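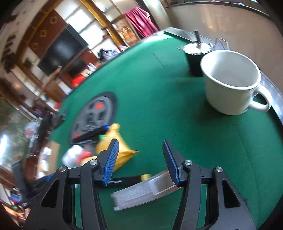 Gripper over the green felt, clear case between the fingers, mug at the back right.

2 min read

1/ Some notes on what automation has changed for us at Clanusgate. We sort mixed small goods from house clearances: cases, straps, bags, mugs, bits of toys. It used to be all hands.

2/ The sorting cell went in at the Voddale shed in December. It learns from people doing the job with a hand-held gripper, so part of my shift is now picking things up slowly with two fingers instead of ten.

3/ Clear plastic is the hard one. You and I see a case. The cell sees whatever is under it, plus a few lines of print. We did 1,879 picks of clear items before the supervisor would let it near a live tray.

4/ Straps are nearly as bad. They never lie the same way twice, and if you grab the middle both ends go somewhere you don't want.

5/ Jobs, as people keep asking. There were 12 of us on the sorting benches and there are still 12 on the payroll, but only seven sort. The others moved to checking, repairs and demonstrating. Two of them didn't want to move and said so.

6/ Pay for demonstrating was the same as sorting until Brayden Bélanger raised it. He'd logged 3,524 picks by then. It's now a grade up — he had to ask three times.

7/ What I like: my wrists are better and I sit down more. What I don't: the talk has gone. On the benches you chatted all day. Demonstrating, you concentrate and the room goes quiet.

8/ Brenora, who run our other shed, want the same cell by spring. My advice to their lot is to get the grading in writing first, and ask who decides when a pick counts as bad.

9/ Štefanec from maintenance is writing up the stoppages. I'll post those when I have them — mostly crumpled bags so far.

We use cookies to improve your experience. Accept all | Manage settings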